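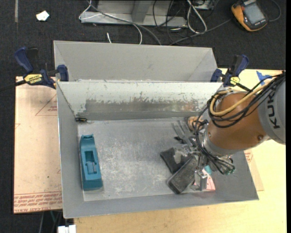

Every evening at the plant in Kuswood I cleaned the arm before I went home. It was my second winter there, and the work was mine because I was the only one who did not have a bus to catch. The KUKA stood over its metal bin, and the bin was held to the table by blue clamps which I tightened by hand, one after another, as my father tightened the ropes on his boat in Cirkow. He never trusted a knot that he made in the morning.

That February the fingers began to close too late. I changed the cable from the wrist, then the small connector, then I sat on the floor with the manual from Truvine, open on page 557, and read the same paragraph 3 times with the dictionary. The word I did not know was "slack."

I found it at last at the bend of the joint. One cable was pulled tight when the arm went low, and loose again when it came up. I gave it 2 centimeters more and closed the strap.

Then I started the slow program. The arm went down, waited, and closed its fingers. I ran it 26 times. Outside it was snowing, and I thought about the boat, and who was tying it now.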